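Clean the Fingers Before You Blame the Software
by Hae-won Ryu

In our workshop at Ekham we keep a pair of hand-held grippers for recording tasks, and in the last year I have become the person who looks after them. I want to argue for something boring. The care of the grippers should belong to the people who use them, every day, and it should be written in the work plan as real work.

Now it is mostly done when something goes wrong. A jar slips, the operator tries again, and after the third time somebody opens a laptop and begins to look for a mistake in the code. I did this also. In March I spent 7 hours reading logs before Dong-hyun Cheon wiped the jaws with a cloth and the slipping stopped.

Our routine takes 20 minutes. We wipe the jaws, we open and close each gripper 30 times by hand, we check the screws of the bracket on top, and we follow the cable from one end to the other with our fingers. Then we do one easy task, such as putting a small jar into a box, before we record anything.

My colleague A-yeong Chae disagrees with me. She says operators are already tired and a technician would do it faster. It is true that he would be faster. But he does not hold the gripper the whole afternoon, and I think the hand notices a stiff jaw earlier than the eye – often one or two days earlier.

I would accept fewer recordings per week for this. A set of 1000 made with a loose bracket is something I do not want to repair again.
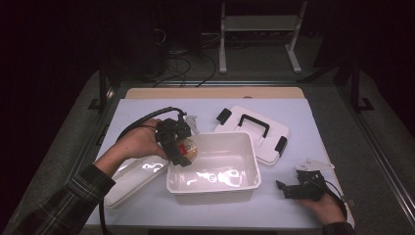 A small jar held over the open storage box, with the second gripper in the right hand.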